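Can a machine sort mixed electrical parts after a repair yet?

Posted by Zdeňka Kuruc, July 2018

I keep a small repair shop and every evening the bench must be cleared. Push button boxes, capacitors, gears, wall sockets, breakers, all of it goes back to its place. It takes me almost 2 hours and I don't enjoy it. My nephew says a robot arm can do this now. I have looked at an offer from Herkonetti and the sales person was very sure, but he only showed me a video with equal boxes on a belt. My parts are never equal and they never lie the same way. Has anybody tried it with a real mess?
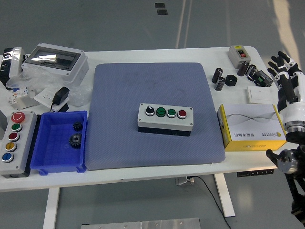 The budget is not big, and I would accept a slow machine if it can work alone in the night. What I cannot accept is that it drops a gear on a capacitor. I also don't want to write a program for each new part.

Marek Charvát

We tested an arm at Urnwood in April, for 7 weeks. Boxes with flat sides were fine, it picked them almost every time. Gears were good if they were in a tray and did not touch. Three things went badly: clear plastic wrapping, because the camera did not see it well, anything with a cable still on it, and small round parts that roll when the fingers come close. We finished by sorting the cables by hand first, and then the saved time was very little. For your bench I would wait. If you want to try anyway, ask Herkonetti to run it with a crate of your own parts and stay in the room until the end.

Tanko Ekwueme

Buy more trays with labels. Cheaper.

Eduard Brabec

I agree with Marek about the cables. I would only add that putting a part away is harder than picking it up, as the drawer must be opened also. Does your offer include the drawers? Ours did not.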